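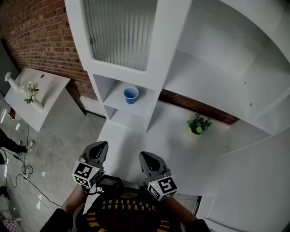 Petições à Assembleia Municipal de Prendport – perguntas frequentes

Última atualização: 11 de janeiro de 2024

Quem pode apresentar uma petição?
Qualquer pessoa singular maior de 16 anos com residência no município, bem como as associações e sociedades com sede em Prendport. Os cidadãos estrangeiros residentes têm o mesmo direito. Não é exigida inscrição no recenseamento eleitoral.

Quantas assinaturas são necessárias?
Uma petição pode ser individual. O número de subscritores determina apenas o tratamento: a partir de 80 assinaturas, o primeiro subscritor é obrigatoriamente ouvido pela comissão competente; a partir de 700, a petição é debatida em plenário.

Como se entrega?
Pela plataforma Stalum, por correio ou ao balcão da Assembleia, no edifício Ashour. As entregas em papel são digitalizadas e recebem o mesmo número de processo que as eletrónicas. Não são aceites petições por correio eletrónico.

Que elementos deve conter o texto?
Nome completo, número de identificação e morada do primeiro subscritor, exposição dos factos e indicação clara do que se pede. Os restantes subscritores indicam nome e número de identificação. Os anexos são facultativos.

As assinaturas em papel e eletrónicas podem ser somadas?
Sim, desde que o texto seja idêntico. Cada folha em papel deve reproduzir o pedido na íntegra. As assinaturas repetidas contam uma vez.

Qual é o prazo de admissão?
A comissão decide sobre a admissão em 20 dias úteis, contados do dia seguinte ao da entrega. Se o texto tiver deficiências supríveis, o primeiro subscritor é notificado para as corrigir e o prazo suspende-se até à resposta.

Em que casos há indeferimento liminar?
Quando a pretensão é ilegal, quando visa a reapreciação de uma decisão judicial, quando repete uma petição já apreciada sem elementos novos ou quando não é possível identificar o autor. As matérias da competência do governo central não são indeferidas – são remetidas à entidade competente, com conhecimento ao peticionário.

O debate em plenário termina com uma votação?
Não. A petição não é votada. Os grupos municipais podem apresentar recomendações sobre o mesmo assunto, e essas são votadas no final do debate.

A Câmara fica obrigada a cumprir o que for recomendado?
As recomendações não têm efeito vinculativo. O executivo deve, contudo, responder por escrito, e a resposta é publicada junto do processo.

Posso retirar a petição ou a minha assinatura?
O primeiro subscritor pode desistir até ao agendamento do debate. A comissão pode prosseguir a apreciação se entender que há interesse público. Os outros subscritores podem retirar a assinatura até à admissão.

Que dados são públicos?
O texto, o nome do primeiro subscritor e o número total de assinaturas. Moradas e números de identificação não são publicados.

Onde se consultam os processos anteriores?
No arquivo Sandeo, que reúne 194 processos concluídos. As petições entregues a partir de fevereiro passam a ser consultáveis também na plataforma Stalum, com o relatório final da comissão em anexo.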